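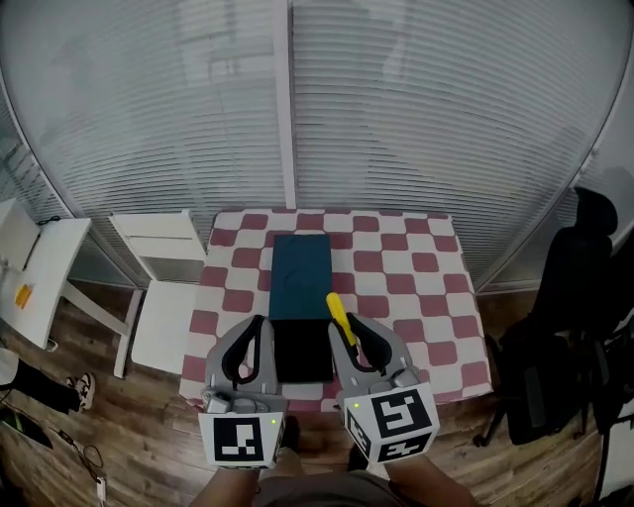 Can a machine fold the towels yet?

Slowly, and with help. Kiros Kumsa at Fadach has spent the months up to December on one chore: a folded cloth on a small table. A person does it first with hand-held grippers, and the software learns from that. The target is 2000 rounds. Stray items on the cloth, a tool handle for instance, still cause trouble. Jacobus Ngcobo puts a usable home version 2 years off — shop floors may see it sooner.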